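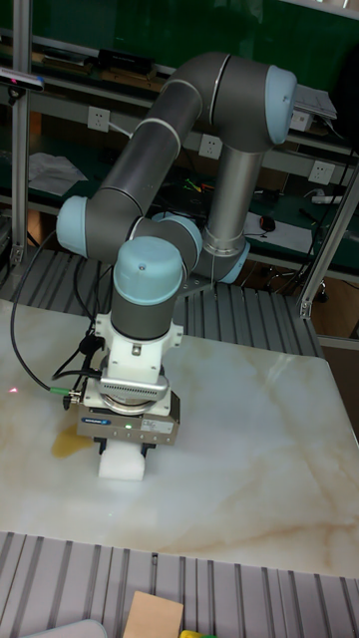
A collaborative arm at the Uvbridge workshop, its gripper holding a small foam block.

Bench automation at Uvbridge is the gradual handing over of table cleaning and wiping, once done wholly by hand, to robot arms at the Altcombe firm Vollport. It began in September with a single cell, and by Wednesday, November 1, 2023 the arms were taking 484 of the 700 tabletops that pass through the shop in a week.

No posts were lost, though the working day has changed a good deal. Staff who used to spend long hours bent over a surface – and many had the sore wrists to show for it – now set up the cells, change the foam and check the finish. Shireen Van Wyk, a cleaner for 10 years, trains the newer hands. Some miss the old chatter across the benches, and Caroline Ogola has argued, kindly but firmly, that the setting-up work deserves a higher grade of pay.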